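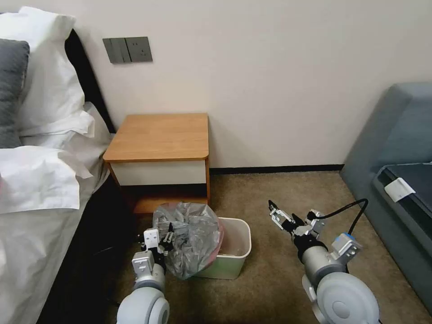

The bag, the bin and the unmade half of Room 722.

Lambros Gavalas had managed the Hotel Meline for long enough to believe that a man could be known by his trash. He had known a dentist this way, and two honeymooners, and a member of the Vlachopoulos family who had checked in under the name of Smith and thrown out a stack of envelopes addressed to Vlachopoulos.

The guest in 722 was harder. He had come up from Plestum in November with one suitcase, paid for 70 nights in advance and asked for extra bags for the bin. He did not ask for towels. He did not ask for the breakfast, which showed judgment.

"He's writing something," said the girl at the desk.

"Everyone from Plestum is writing something," said Lambros. "It's the rain."

On the last morning the guest left his key on the counter and a tip of 100 in an old hotel envelope, and Lambros went up to see for himself. He told the desk he was checking the carpet. The carpet was brown and had been brown for years, and there was nothing to check.

The bed had been left the way people leave beds they don't own. The sheets had gone over the side. Lambros looked at the pillows, the nightstand, the switches on the wall, and he put off looking at the bin until he had looked at everything else. A man has his pride. Then he bent down, with the noise he now made when he bent down, and took hold of the bag.
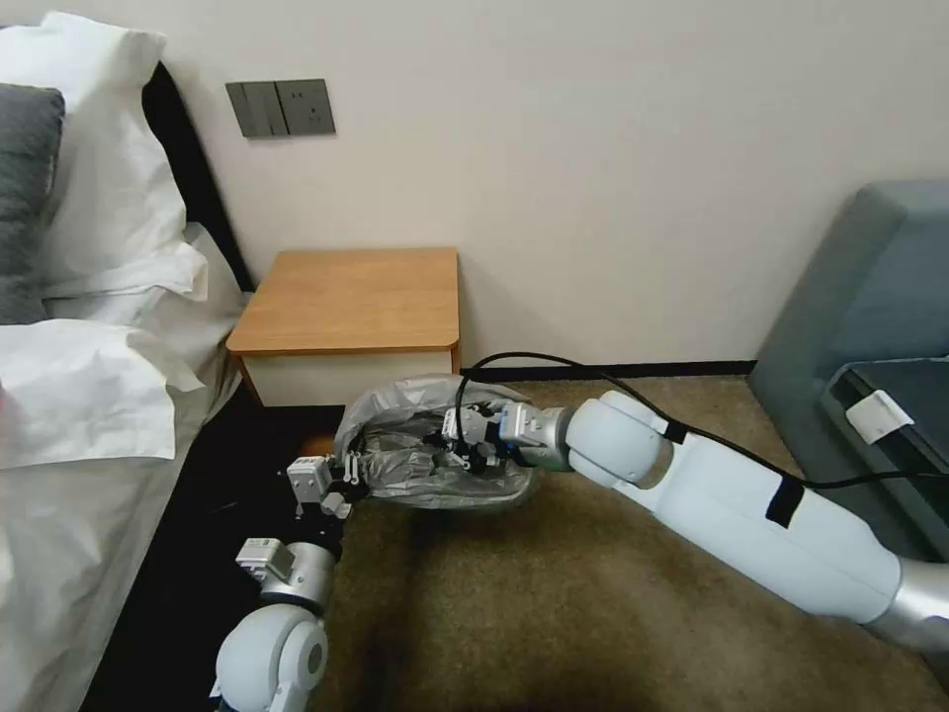 It weighed almost nothing. He had been hoping for a manuscript, or at least letters torn in half, and he had already picked out the drawer in the office where he would tape them together. He carried the bag to the window and opened it.

Inside were bags. There was one from the bakery on the square, one from the pharmacy, and a good many from Sondon, the department store, each folded into a triangle and tucked into the next. He went through 100 of them before he lost heart. At the bottom was a slip of hotel notepaper.

"Mr. Gavalas," it said, "the dentist is my brother."

Lambros read it twice, standing up, and once more sitting on the bed. Then he put the slip in his jacket, tied the bag shut and carried it down the back stairs, where he met the girl from the desk coming up.

"Was it a novel?" she said.

"Short stories," said Lambros, and kept walking.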